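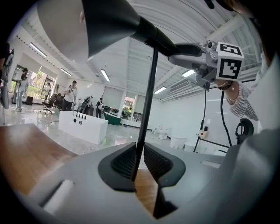

I have been trying to get my evenings back since October, and I think I might finally have managed it, so this is a long rambly post about reading in the evening and how I forgot how to do it.

I used to read all the time. On the bus, in the bath, standing up in the kitchen while the pasta boiled over. Then at some point I stopped, and I couldn't tell you when, it just sort of dribbled away. I still bought books! I bought loads of them. I have a whole shelf by the stairs that is basically a monument to Saturday-ish optimism, and most of those spines have never been cracked. What I did in the evenings was sit on the sofa with the telly on and my phone in my hand, watching neither of them properly, and then go to bed feeling as if I'd eaten a whole packet of plain crackers.

What set me off was the library in Troswood. I'd gone in to get out of the rain (I'd love to say it was for a nobler reason) and there was a display of fat old family sagas with the plastic jackets gone yellow. I picked one up because it had a ship on the front. It was 392 pages long and the print was tiny, and I remember thinking, well, I'll never finish that. Then I was so annoyed with myself for thinking it that I borrowed it.

It took me five weeks. Five! I renewed it once and was very nearly late with it anyway. The first few nights were dreadful. I would read a paragraph, get to the end of it and find that I'd been thinking about whether we needed bin bags. I'd go back to the top, start again, and this time I'd be thinking about an email. I kept picking up my phone without meaning to, just to look at the time, and then it would be quarter of an hour later and I'd be reading about somebody's kitchen extension in a town I have never visited.

So I made some rules. I'm not normally a rules person and I break most of them, but these ones have stuck, more or less.

The phone goes in the hall at nine. It sits on the radiator shelf next to the keys and the takeaway menus. If anybody really needs me they can ring and I'll hear it, and so far the only person who has rung was trying to sell me solar panels.

I read for 30 minutes and then I'm allowed to stop. This was the big one for me. I'd been telling myself that a proper reader sits down for the whole evening with a blanket and a cat, and I haven't got a cat. Half an hour felt silly at first, like doing one press-up. But most nights I look up and it's been an hour, and on the nights when it hasn't, I've still done my half hour and can go and watch something daft with a clear conscience.

I don't finish books I don't like. I was brought up to finish everything, books and dinners both, and it took a lot of undoing. I gave up on a thriller last month with only two chapters left. I don't know who did it. I don't care who did it!

And I sit at the table. I know this sounds joyless, but the sofa is where I go to sleep. Ten minutes of lying down with a book and it's on my face. At the table I'm properly upright, I've got my tea within reach and somewhere to lean my elbows, and I stay awake long enough to find out what's happening. I've put a cushion on the chair, so I'm not a complete monk about it.

I did try an app before all this, I should say. It was called Gonex and it was meant to build up a reading habit by giving you little badges and a streak. I got a streak of eleven days and then missed one because I had a stinking cold, and it sent me a picture of a wilting plant. I deleted it from my sickbed. I also paid for a month of something called Curever, where you get the main points of a book in a quarter of an hour, and all I can say is that I've now had the main points of nine books and couldn't repeat a single one of them to you. One was about habits, I think. Possibly two.

What has helped, much more than I'd have guessed, is keeping a list. It's in a cheap exercise book with a red cover and I write the title, the date I finished and one line about it. The lines are not clever. One of them says "too many cousins". Another says "cried in the bath, water went cold". I looked back through it the other night and could remember where I'd been sitting for nearly all of them, and what the weather was doing, and that made me happier than any badge.

The other thing is second-hand shops. There's a place called Marquez down by the old bus station, with about 2,000 books in it at a guess, and no order to them whatsoever. Cookery is next to war. Poetry is on the floor. I used to find it maddening and now I save it up as a treat, and I go in with a fiver and no plan. Last time I came out with a history of canals, a murder set in a boarding school, and a gardening book from the seventies with someone's seed order tucked inside the back cover (they wanted a terrifying amount of beetroot). The canal book was wonderful. I've been boring people with locks ever since.

I've got 3 on the go at the moment, which I always said I'd never do. There's a big novel for the table, short stories for the bus, and the gardening one for when I'm waiting for the oven. I thought I'd get them muddled up but I haven't yet, apart from one confusing moment when I was sure a character was going to prune something.

Next up is that shelf by the stairs. I've decided to go along it from left to right, no skipping, with the giving-up rule still allowed. The first one is a book about the history of salt that I was given years ago and thanked somebody for very warmly. I'll let you know how I get on with it. If you've got a favourite long, slow, family-ish sort of novel, do leave it in the comments – ships optional, but I wouldn't say no to one.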